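3. Presentation of Route Data to Approach Controllers

3.1 Background to the display trials

Air navigation service providers have replaced paper flight strips with electronic ones at most large units, but smaller approach units often work with a mix of both. The Pimau project was set up to study this mixed arrangement and to test a single display that could serve units with one or two working positions. The display software was prepared by Rinaldi, and the traffic samples were supplied by the training department at Fletano.

Earlier work by the project team (Lo Presti and Amato) dealt with the order in which strips are shown. It found that controllers moved strips by hand less often when arrivals were sorted by expected time over the final approach fix. The present section is concerned with a narrower question: how the strips should be spaced and separated on the screen, and whether an offset layout helps the controller to keep track of a single flight when the list moves.

3.2 Layout options

Two layouts were compared. In the aligned layout, every strip has the same left margin, and the fields for call sign, level and route form straight columns. In the offset layout, every second strip is shifted to the right by half the width of the call sign field. A thin dark line separates neighboring strips in both cases. The offset layout follows the running pattern long used in brick and tile work, in which the vertical joints of one row do not meet those of the next (Figure 1).
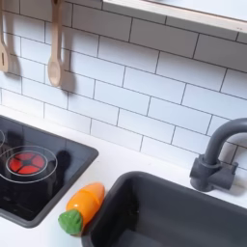 Figure 1. Staggered rows of rectangular wall tiles with thin dark gray grout lines.

The width of the separating line was kept the same for all sessions. Color was used only to mark a change of state, such as a transfer to the tower, and was not used to tell one row from the next. Font size could be set by the controller before the start of a session but was locked once traffic had begun.

3.3 Procedure

Sessions were held in July on the Prorwood simulator, which reproduces a single-runway airport with two holding stacks. Controllers completed 93 sessions in total. The recorded traffic contained 3684 strip movements, each of which was logged with its time, its cause and the position of the strip before and after the change. Movements made by the system and movements made by the controller were stored separately.

During each session, the supervisor asked for the cleared level of a named flight at set points in the traffic sample. The response was timed from the end of the question to the first spoken word of the reply. Replies that took place during a radio call were set aside, as the delay in those cases could not be assigned to the display. Masilela and Sanna reviewed the voice recordings independently – differences between them were settled by a second hearing.

3.4 Treatment of list movement

When a new arrival enters the list, the strips below it move down by one row. In the offset layout this also changes the side to which each strip is shifted. Thomas Pace proposed that the shift be tied to the flight and not to the row, so that a strip would keep its margin for as long as it remained on the screen. This option was examined in a short pre-trial but was not carried forward, as two shifted strips could then stand next to each other and the alternating pattern was lost. The movement itself was shown as a slide lasting 500 milliseconds in both layouts.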